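## 4. 두 색을 가진 사물을 우리는 어떻게 부르는가

### 4.1. 문제의 출발점

색채어 연구는 오랫동안 한 가지 색으로 고르게 칠해진 색표를 바탕으로 발전해 왔다. 색표는 비교가 쉽고 조명 조건만 맞추면 어디서든 같은 자극을 제시할 수 있다. 그러나 일상에서 만나는 사물은 대개 그렇게 얌전하지 않다. 찻잔은 안쪽과 바깥쪽의 유약이 다르고, 연필은 깎인 부분부터 나무색을 드러내며, 무는 같은 뿌리 안에서도 푸른 데와 흰 데가 갈린다. 이런 사물을 앞에 두고 한국어 화자가 "파란 것"이라고 할지, "파랗고 하얀 것"이라고 할지, "위가 파란 것"이라고 할지는 색표 실험만으로 예측하기 어렵다. 필자들이 이 문제에 매달리게 된 까닭도 여기에 있다. 짧은 관형절 하나에 지각과 문법과 대화의 목적이 한꺼번에 들어 있다는 점이 무척 흥미롭다!

3장에서 다룬 단색 사물의 결과는 비교적 단순했다. 화자들은 명도나 채도가 애매한 경우에만 수식어를 늘렸고, 나머지는 기본 색채어 하나로 해결했다. 이 장에서는 두 색이 한 사물 위에서 맞닿을 때 나타나는 표현을 살펴본다. 관심은 색 이름 자체보다 색과 색을 잇는 방식, 그리고 화자가 둘 중 하나를 버리는 조건에 있다.

### 4.2. 자료와 전사

분석 대상은 한국어를 모어로 쓰는 성인 화자 95명의 구두 묘사이다. 화자는 탁자 너머의 청자에게 여러 사물 가운데 하나를 골라내도록 설명하였으며, 청자는 되물을 수 있었다. 녹음은 Reiko Kamata가 설계한 절차를 따랐고, 전사와 일차 분절은 Nelly Cárdenas와 Eduardo Barredo가 나누어 맡았다. 머뭇거림, 자기 수정, 말끝의 억양까지 옮기느라 시간이 꽤 걸렸지만, 뒤에서 보듯 가장 재미있는 증거는 바로 그 수정 구간에서 나왔다.

이렇게 얻은 명사구는 모두 1344개이다. 여기서 명사구란 색채 표현을 하나 이상 포함하고 지시 대상이 분명한 것을 말한다. "그거", "아까 그것"처럼 색채 표현이 없는 지시는 뺐다. 반면 "파란, 아니, 파랗고 흰 거"처럼 고쳐 말한 경우는 한 개로 세되 수정 전후를 따로 표시하였다. 전사 표기는 Huamán 지침의 기호를 한국어에 맞게 줄여 썼고, 주석 도구로는 Titbridge를 사용하였다.

색채어의 품사도 구분하였다. "파랗다"처럼 용언으로 실현된 것, "파란색"처럼 명사로 실현된 것, "푸르스름하다"처럼 접미사가 붙은 파생형은 각각 통사적으로 할 수 있는 일이 다르다. 특히 용언은 연결어미 "-고"로 다른 색채어를 바로 받을 수 있지만, 명사형은 "와/과"나 "이랑"이 필요하다. 이 작은 차이가 뒤의 분포를 상당 부분 설명해 준다.

### 4.3. 세 가지 전략

자료에 나타난 전략은 크게 3가지로 묶인다.

1. **단일화**: 두 색 중 하나만 말한다. "파란 거."
2. **병렬**: 두 색을 대등하게 잇는다. "파랗고 하얀 거."
3. **분할**: 색마다 자리를 준다. "위는 파랗고 밑은 하얀 거."

단일화는 흔히 게으른 묘사로 취급되지만, 우리 자료에서는 오히려 정교한 선택에 가까웠다. 화자들은 경쟁하는 사물이 없을 때 한 색만 말했고, 청자가 망설이는 기색을 보이면 곧바로 분할로 옮겨 갔다. 다음은 전형적인 보기이다.

> 화자: 그 파란 거 있잖아요.
> 청자: 파란 게 두 갠데.
> 화자: 아, 밑에는 하얀 거. 위에만 파란 거요.

둘째 발화의 "위에만"에 주목할 만하다. 보조사 "만"은 첫 발화가 불러일으킨 해석, 곧 사물 전체가 파랗다는 해석을 뒤늦게 걷어 낸다. 색채어 하나가 기본적으로 사물 전체에 걸쳐 해석된다는 사실을 화자 스스로 알고 있다는 뜻이다. 이런 수정이 들어간 명사구는 약 350개에 이르며, 대부분 "만", "은/는", "쪽" 가운데 하나를 동반한다. 조사가 이렇게 많은 일을 하는 언어를 연구하는 즐거움을 새삼 느끼게 하는 대목이다.

병렬은 두 색의 배치가 복잡할 때 선호되었다. 줄무늬나 얼룩무늬에서 화자는 자리를 일일이 배정하지 않고 "파랗고 하얀"으로 묶는다. 그러니 같은 표현이 줄무늬에도, 반반으로 나뉜 사물에도 쓰일 수 있다. 이 모호성은 문맥이 충분하면 문제가 되지 않았다. 청자들은 주위의 다른 사물을 보고 무리 없이 대상을 찾았다.

### 4.4. 경계의 모양

분할 전략에서 가장 큰 변수는 경계의 모양이었다. 경계가 사물의 축과 직각을 이루면 "위", "아래"라는 두 낱말로 충분하다. 경계가 기울면 사정이 달라진다. 어느 높이에서는 두 색이 나란히 보이고, "위"와 "아래"는 대략의 방향만 가리키게 된다. 그림 3의 원통은 이 차이를 생각해 보기에 알맞은 형태이다.

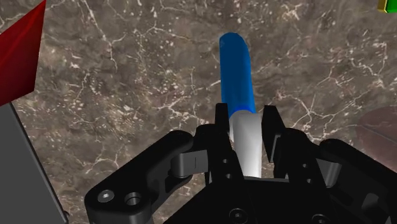

*그림 출처: Cesier 렌더링 자료집. 제작 Marleny Guzmán.*

**그림 3.** 비스듬한 경계를 가진 두 색 원통(컴퓨터 렌더링). 윗부분은 광택 있는 파란색, 아랫부분은 흰색에서 밝은 회색에 이르는 옅은 색이다.

이와 비슷한 배색을 묘사할 때 화자들은 경계를 직접 언급하는 일이 드물었다. "비스듬하게 잘린", "사선으로 나뉜" 같은 표현은 청자가 모양을 되물은 뒤에야 주로 나타났다. 첫 발화에서는 기울기를 무시하고 "위가 파란 거"라고 말하는 편이 압도적이었다. Jhair Restrepo는 녹음을 검토하면서 이를 '경계의 수평화'라고 불렀는데, 필자들은 이 이름을 그대로 받아들인다. 화자는 눈으로 본 기울기를 말에서는 평평하게 펴 놓는다. 대상을 찾는 데 필요하지 않은 정보이기 때문이다.

아랫부분처럼 옅은 색을 부르는 방식도 흥미롭다. 흰색과 밝은 회색 사이의 면을 두고 화자들은 짙은 색과 짝을 지을 때 "하얀"을 택하는 경향이 있었다. 같은 면이 더 밝은 흰색 옆에 놓이면 "회색", "약간 회색빛"이 늘어난다. 짝이 되는 색이 범주의 경계를 밀고 당기는 셈이다. 단색 색표로는 좀처럼 드러나지 않던 효과이며, 두 색 사물을 따로 연구해야 할 가장 설득력 있는 이유라고 생각한다.

### 4.5. 남은 문제

언급 순서에 관해서는 아직 조심스럽다. 화자들은 대체로 짙은 색을 먼저 말했으나, 그것이 색의 두드러짐에서 오는지, 위에서 아래로 훑는 습관에서 오는지는 현재의 자극만으로 가릴 수 없다. 짙은 색을 아래에 둔 사물이 더 필요하다. Nollgate 말뭉치의 자연 대화와 견주어 보는 작업도 준비하고 있으며, 실험실 밖에서도 수평화가 같은 모습으로 나타나는지 무척 기대된다. 파생형 색채어의 결합 제약, 특히 "푸르스름하고 하얀"이 "하얗고 푸르스름한"보다 어색하게 들린다는 화자들의 직관은 5장에서 따로 다룬다.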